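Ticket 1731
Product: Zokia print server, Skosodwood site
Component: label queue
Severity: 3
Status: Closed — configuration
Opened: 4/12/26
Assigned to: Siebe Timmermans

Reported symptom

Labels sent from the Huvel inventory client reach the queue and show as Printed, but no label comes out. Affects the second-floor label printer only. The first-floor unit on the same server prints normally. Rebooting the printer clears the fault for a while. The user reports that short jobs go through more often than long ones.

Initial checks

Printer self-test page prints clean. Media sensor calibrated, no change. Ribbon and label roll seated correctly. Front panel reports Ready while the fault is present.

Ping from the print server to the printer: 200 packets sent, 200 received. Link lights normal at both ends. Swapped the patch cable anyway, no change.

Server log at the time of a failed job:

job accepted
spool complete
port open
port write ok
port close
status = PRINTED

The server sets the job to Printed when the port closes without an error. It does not wait for a page count from the device, so this status says only that the data left the server.

Test 1 — driver

Removed the Hermans driver and reinstalled the same version. Fault returned on the third job. Installed the previous version. Same result. Put the current version back and left it there for the remaining tests.

Test 2 — direct send

Sent a raw label file from the server to the printer, bypassing the queue. Printed every time. Sent the same file through the queue. Failed intermittently. This rules out the printer's language interpreter and most of the network path.

Test 3 — job length

Queued batches of increasing size from the Huvel client. Single labels usually printed. A batch of 30 never printed in full; on two attempts the first few labels came out and the rest were dropped. Front panel stayed at Ready.
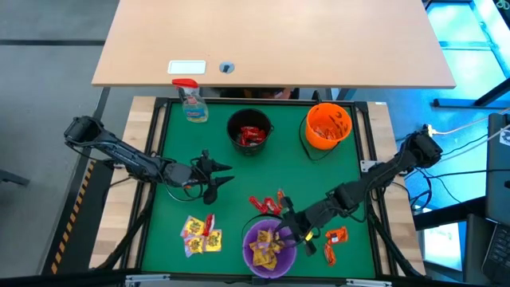
Attachment 1: work area, second floor. Spray bottle, buckets and wrapped candy on the green surface; desk behind.

Site form received complete. Outlet and network jack numbers match the floor plan. Printer address on the form matches the server entry.

Test 4 — port settings

Compared port settings for the two printers. The first-floor port has a close delay of 1000 ms. The second-floor port has a close delay of 0. The second-floor port was recreated in February when the printer moved to a new address, and the recreate script does not copy this value.

With the delay at 0, the server closes the connection as soon as its last write returns. If the printer still has unread data in its receive buffer, this firmware discards it and returns to Ready without logging an error. Short jobs fit in what the printer has already read, which agrees with Test 3. The raw send tool in Test 2 holds the connection open until the printer closes it, so it never showed the fault.

A packet capture on the server confirmed the early close on failed jobs.

Resolution

1. Paused the second-floor queue.
2. Set close delay to 1000 ms on the port.
3. Restarted the Zokia spool service. The setting is not picked up without a restart.
4. Resumed the queue.
5. Sent a batch of 200 labels from the Huvel client. All printed.

Driver left at current version. No change on the client side.

Note to user: jobs marked Printed during the fault period may be missing. They can be reprinted from History in the client — filter by printer, select the range, choose Resend. Resent labels keep their original serial numbers, so check for a label on the shelf before resending.

Follow-up

Recreate script to be changed so that it reads the close delay from the old port before deleting it. Logged separately. Until then, set the value by hand after any address change.

Asked the vendor whether the server can be made to wait for a device page count. Reply: supported for office printers, not for label printers on raw ports. No workaround offered.

User confirmed normal printing. Closing.

S. Timmermans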